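Filto data collection: where we are at the halfway point
July 28, 2019

Hi all at Fandard,

You asked for a page or two with no slides, so I'm taking you at your word. I'll go through what we've collected, what went wrong, what I've spent your money on and what I'd like to do next.

The short version is that we have 800 usable demonstrations in the bag. The plan said we'd have that many by the end of the second site, and we've just wrapped up the second site, so I'm pretty happy! A demonstration, for anyone newer on your end, is one person holding the gripper tool and doing one small job from start to finish: pick the thing up, move it, put it down, let go. The system learns from the video and the finger motion together. No robot arm has to be in the building while we collect, and that's the whole reason we can do this in ordinary places and keep the budget where it is.

We started at the Famitdale site back in January with kitchen stuff, mostly cups and lids and boxes. Those went quickly. Then we moved on to the harder list, the one I warned you about in the proposal: smooth things, round things, shiny things, things that sit on a busy background. I wanted those in early because the first Filto model was awful at them. It would close the fingers a little too high on anything rounded, and the object would squirt out the front. (We have a lovely collection of clips of this. Ask me sometime.)

Now the not so good news. We threw out 131 demonstrations. Most of them went because the tool lost track of its own position when somebody swung it too fast between the pick and the place. Some were my fault, plain and simple. I had written "move naturally" in the instructions, and people's natural speed is a lot faster than our tracking likes. I rewrote that line to say "move like you're carrying a full cup of coffee" and the losses dropped right off. I wish I'd done it on the first morning.

The other headache was the contact strips on the fingers. They wear, and when they wear the grip changes a little, and then your later examples don't quite match your earlier ones. I now swap them after every 120 demonstrations whether they look tired or not. It costs a bit more in parts, and you'll see that on the spending sheet, but I'd much sooner pay for strips than find out in the fall that half the set is off.

For the lounge sessions we've been mixing up the surroundings on purpose, and this is the part I'm most excited about. The earlier set was nearly all plain tabletops, and a model trained on plain tabletops gets confused the minute you hand it a real room.

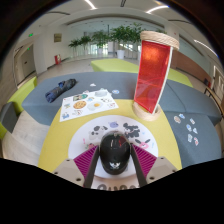 So the rule now is that the background has to change between batches. Stickers, printed mats, colored furniture, plants, bright windows, whatever the place has to offer. Shiny objects get extra attention, as their reflections change whenever you come at them from a different angle, and I want plenty of variety in there. I also ask people to start from a different spot each time, even if it feels silly to take two steps to the left for no good reason.

I've set aside one batch that the model won't get to train on at all. That's our test set and I'm being strict about it, so please don't let me talk you into "just borrowing a few" if we run short later on!

What's next: the third site is the reading room at Abdel Rahman, and I'm planning 300 demonstrations there, all with rounded or glossy objects. After that I'll retrain and run it against the test batch. I don't have any numbers on the new model yet, so I can't tell you if the squirting problem is fixed. I'll send the results over when I have them, good or bad.

Two things I need from you. One is a yes on moving what's left of the travel money into spare parts, mainly strips and a second set of fingers. The other is a decision on whether you want the raw video stored for the long haul or only the processed files, and I'd like that before we start at the new site. The drives are filling up fast.

Call me if any of this is unclear. Mornings are best.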